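Munov Court Residents' Association
Minutes of the August General Meeting

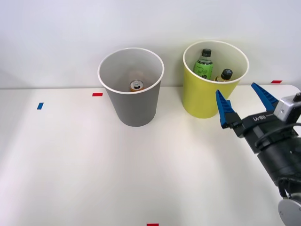 The meeting was called to order at 7:00 p.m. in the ground floor meeting room. The chair confirmed that a quorum was present. Apologies from two board members were noted. The minutes of the previous meeting were approved with one correction: under Parking, "west gate" should read "east gate."

1. Matters arising

The lock on the bicycle store has been replaced. Residents who have not yet collected a new key may do so from the office between 9:00 a.m. and noon. Old keys should be handed in at the same time.

The request for a second bench by the east gate remains open. The city has asked for a drawing showing the distance from the bench to the curb, and the secretary will send one.

2. Recycling and trash

The board reported that the hauler, Gresico, has changed its rules for the building. Cans and bottles must now be kept apart from paper. Cans should be empty and should not be bagged. Pizza boxes with food on them go in the trash.

A resident of the north stair asked whether glass jars needed to have their labels removed. The secretary replied that the notice from Gresico does not mention labels and that residents may leave them on. Another resident objected to the early pickup and asked that it be moved to after 8:00 a.m. The board agreed to raise the matter with the hauler but noted that the present contract does not set an hour.

It was moved and seconded that a printed copy of the new rules be placed on each landing. Carried.

3. Roof repair

Two bids were received for the repair of the flat roof over the laundry room, from Kuzmenko Roofing and from Trarasov Brothers. The Kuzmenko bid covers the membrane only. The Trarasov bid covers the membrane and the two drains, with work to be finished within 16 working days of the start date.

Discussion followed. Several residents felt that the drains were the source of the leak and should be done at the same time. One resident asked that the laundry room stay open during the work. The board could not promise this but will ask for it in writing.

It was moved and seconded to accept the Trarasov bid, with spending not to exceed $3,000 without a further vote. Carried, with one vote against.

4. Use of the meeting room

The deposit for private use of the room will rise to $100. The fee itself stays at $20 per evening. Bookings already made are not affected. Members are reminded that the room must be clear by 10:00 p.m. and that tape may not be used on the painted walls — the hooks along the rail are provided for this purpose.

5. Garden beds

The waiting list for garden beds has been closed until spring. Holders who no longer wish to keep a bed should tell the office in writing. A proposal to allow fruit bushes in the raised beds was put off to the next meeting, as the member who submitted it was not present.

6. Other business

A resident asked about the hallway light on the third floor, which has been flickering. The office has a work order in hand.

A complaint was heard regarding noise in the courtyard after 11:00 p.m. The chair read out the relevant house rule and asked that future complaints be made to the office with the time noted.

The meeting was adjourned at 8:40 p.m.

Minutes submitted by the secretary for approval at the next general meeting.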